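Hosseinzadeh Family Fund
Small Grants: progress report from the Drernia Toy Library
20 February 2020
3 comments | 12 shares

Dear Lingyun and everyone at the Fund,

Thank you for your patience while I got this together. I had hoped to send it before the half-term rush, but the rush came early and I spent most of it behind the desk with a date stamp in my hand. So please forgive me if it wanders a little, as there is a good deal to tell you.

When you agreed the grant in September we had 71 families on our books, and most of them lived within walking distance. We said we wanted to reach the villages along the Brarus road, where the bus is poor and the playgroup closed, and I am very happy to say that we now visit two of them every other week. The chapel at the top end lets us have its side room for nothing, heating included, and the parents there have been kindness itself about carrying boxes up the steps.

The biggest single cost so far has been shelving. We bought it second-hand from Floketti when they cleared their old shop, and it came to 300 pounds with delivery, a good bit less than the sum in our budget. With your agreement I would like to put the remaining 200 pounds towards a second set of lidded crates for the van — the first set is already looking tired, and two of the lids no longer meet the boxes they belong to.

Soft toys were the part of the plan I was least sure of. They take up room, they have to be washed between loans, and I had been told more than once that every child has too many already. I was quite wrong about that! The large ones go out again almost as soon as they come back, and we have had to start a waiting list.

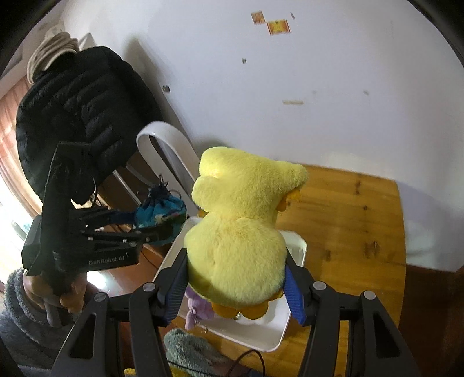
The big yellow duck, one of our soft toys.

Washing has needed more thought than I allowed for. Anything too big for an ordinary machine goes to the launderette on a Monday and comes back on the Wednesday, so it misses a session each time. Yu-na Joo has drawn up a rota which staggers them, and it is working nicely apart from one week when we both thought the other had the van keys. She also checks seams and eyes before anything goes back on the shelf, and mends what she can at her own kitchen table of an evening.

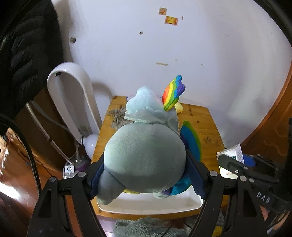

The loan records are the other thing I should tell you about. We began with cards in a shoebox, and they did us very well until the second village joined and the same card was wanted in two places at once. We now keep everything in a spreadsheet, which Yu-na set up and which I have nearly stopped being afraid of. Late returns are few. We decided against fines, and a friendly telephone call has done the trick in all but one case, where the family had moved away and very kindly posted the jigsaw back.

A few things have not gone to plan. The Saturday opening was quiet right through the winter, and we have paused it until the evenings are lighter. We also have only 7 puzzles suitable for the over-eights, and the older brothers and sisters do notice. I have asked the secondary school whether they might run a collection and am waiting to hear.

Receipts are in the envelope with the paper copy. Do come and see us if you are passing. We are open on Thursday mornings, and there is always a pot of tea on the go.

With very warm wishes from all of us at the library

Share this report | 3 comments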